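Does Yellow Really Make You Hungry? (And Other Things People Say About Colors)
By Ynyr Trevor
2021-06-06

You have probably heard somebody say that red makes you angry, blue calms you down and yellow makes you hungry. People say it as if it were as certain as gravity. I'm not so sure, and I don't think you should be either until you've seen some proof.

Let's start with what we do know. Light comes into your eye and lands on a thin layer at the back called the retina. The retina has cells called cones, and most people have three kinds. Your brain compares what the cones report and comes up with a color. That part has been tested over and over, in lots of different ways.

The trouble starts when people jump from "your eye can see red" to "red changes your mood." That is a big jump!
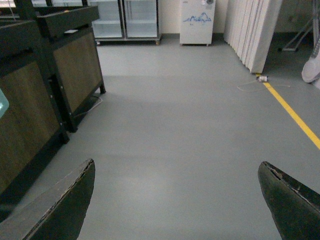 Warnings are a better place to look, since a warning color has a job to do. Wasps are yellow and black, and a bird that gets stung may leave the next one alone. People use bright colors too. A yellow line of tape across a gray floor is easy to spot, mainly because it is so much lighter and brighter than what's next to it. Put the same yellow on a lemon-colored floor and you might walk right over it. So is yellow a "loud" color? Only next to something quiet.

Now for the hungry business. A student at Jisley School once told me that a snack bar in Gritmont painted its walls yellow and sold more fries. Maybe it did. But it painted the walls in January, the same month a skating rink opened next door. Was it the paint, or was it all those cold skaters? You can't tell. When two things change at once, you have to be careful about picking the one you like best.

A fair test would need two snack bars that match in everything except the paint, and you'd want to try it for more than one day. The Watkins class at Omoncombe asked 163 kids which of two cups of juice tasted sweeter, a red one or a clear one. It was the same juice with food coloring in one cup. Nearly 7 out of 10 picked the red. I like that test, but it only tells us what kids said about juice. It doesn't tell us that red makes anybody angry.

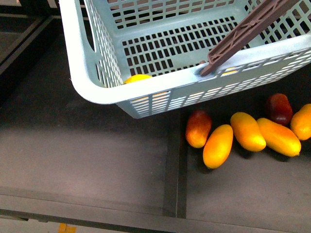
Does blue calm everyone down?

There isn't good proof that it does. Some people find blue restful and some find it chilly or sad, and a lot depends on what the blue thing is — a quiet lake and a flashing police light are both blue.

Next time someone tells you what a color "does," ask how they found out. If the answer is "everybody knows that," keep asking.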